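**22/09/2022, Bruvadley**

Hi all! I run the little lunch table project here at Trodberg, and I'm very happy to say our Bean & Sandwich menu opens to the public in Bruvadley (finally!). I've been eating test lunches since June, so believe me when I say the soybeans are worth the trip.

We start small, with 96 lunches on day one. Each one is a pot-cooked bean dish plus a lettuce sandwich on white bread, and you choose red beans, mung beans or soybeans. Lunch is $5, drinks are extra, and Jevico is supplying the dry goods for the whole run.

My own favorite setup has the soybeans in the big steel pot on the induction cooktop, with all three kinds in the divided tray close by.

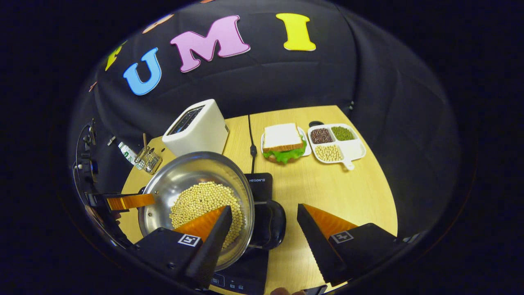 ## Press contact

Write to the Babaei press desk, Trodberg, Bruvadley.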